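A few notes on buying sheets, now that we've made up the spare room in the Horkside apartment for my aunt's visit in November.

Measure the mattress depth before you order anything. The size on the package only covers length and width. Ours is deep, and the first two fitted sheets I bought popped off at the corners.

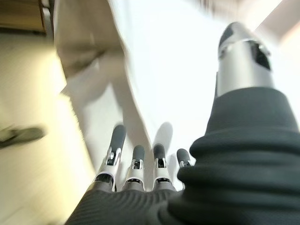
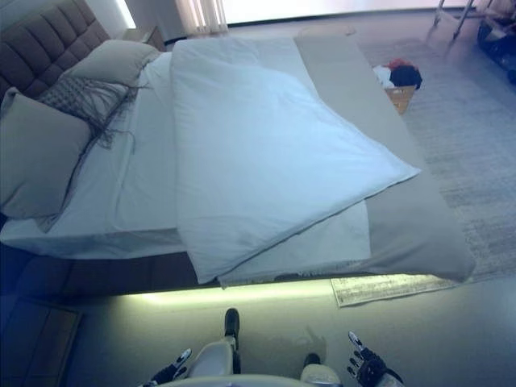 Bedroom at Horkside. White bedding in the second one, with the fringed cushion up by the headboard.

Thread count matters less than I thought. Past a certain point they are counting twisted yarns twice. My old percale set from Tendgate has a low number on the label and still feels better than the fancy sateen.

Percale is crisp and sleeps cool. Sateen is smoother, heavier, and it pills — at least mine did, after one winter.

Märta Moen asked about linen. I like it in summer. It sheds lint for the first few washes, so do those loads on their own.

I wash everything warm and skip fabric softener. Take the sheets out of the dryer while they are a little damp and pull the hems straight by hand. That takes care of most of the wrinkles without an iron.

Two sets per bed is enough. We had over a dozen flat sheets in the closet and used the same ones every time. The rest went to the animal shelter, which takes old towels too.

Next up is pillows. Jonatan Hägglund swears by buckwheat. I tried his for two nights and my neck is still undecided.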